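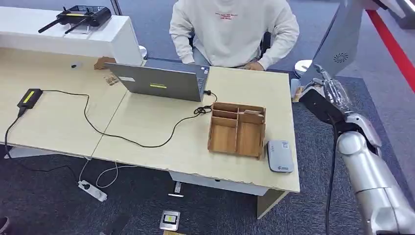
Gilchrist Office Supplies Undach Desk Organizer for Shared Workstations

January 6, 2023 - Gilchrist has added the Undach desk organizer to its line of accessories for shared and assigned workstations. The unit is made of light-brown plywood and stands directly on the desktop. Thin vertical and horizontal panels divide it into open compartments of different heights, with the front face as the tallest section.

Undach was developed with the furniture workshop Varia. Trial units were placed on 181 desks in November, at two sites. Users were asked to keep a laptop, its power adapter and one small device on the desktop beside the organizer and to report after each week how much working surface remained.

"Most of the complaints we logged were about adapter cables lying across the writing area," said Ayuba Dankwa, product manager at Gilchrist. "The organizer does not route cables. It takes the small items off the surface, and the cable then has somewhere to lie."

No tools are required for setup. The unit can be placed on either side of a laptop and should be kept clear of desktop cable grommets.

Undach is supplied fully assembled, in cartons of two. Orders of 70 units or more ship from the Gorkirex warehouse.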